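4.2 What guests wrote about breakfast

I'll admit I went into this part of the study expecting the pool to win. Carleen Pryor and I had read 2,000 guest comments from 38 small roadside hotels by then, and people do love a pool! But once we sorted the comments by what came up first, breakfast was way out in front, and mostly the hot kind.

The Pister was our favorite case. It has 119 rooms and a breakfast room that closes at nine sharp, and guests were furious about it (one wrote a whole page on missing the waffles). The Gevis serves pretty much the same food but stays open until eleven on weekends, and the comments there are so much calmer. Same eggs, same coffee, different mood.

Esko Riihimäki thought we were just seeing the weekend crowd, so he pulled out the business travelers and read them again on their own. They cared even more. A lot of them were up early and gone before the buffet was set out, and what they wanted was a bag with a muffin and a banana at the front desk. Only 8 of the hotels offered one when we asked, and two of those had never put it on their website.

We also tried to match room price to how kindly people wrote about the food. I had high hopes for that one and it went nowhere. The Pomare charges the most of the lot and got some of the grumpiest comments, mainly on the toast. I'd still like to go back to it with comments from July, when families fill the rooms and the lines get long.

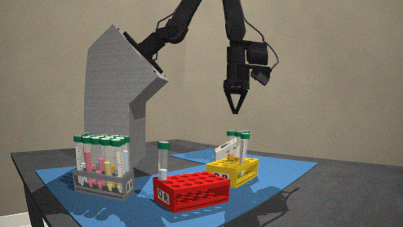
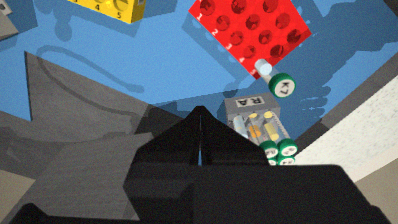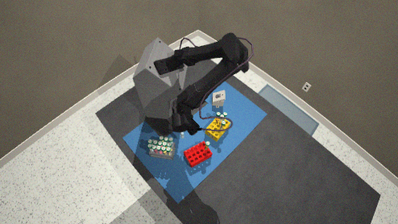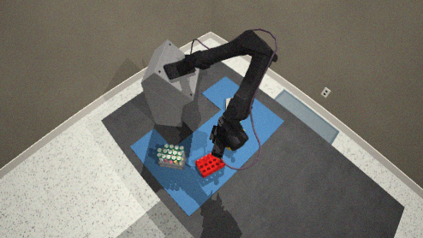
Figure 3. Simulated scenes. The first, third and fourth show a black robot arm; the second shows a red brick and a yellow brick on a blue surface.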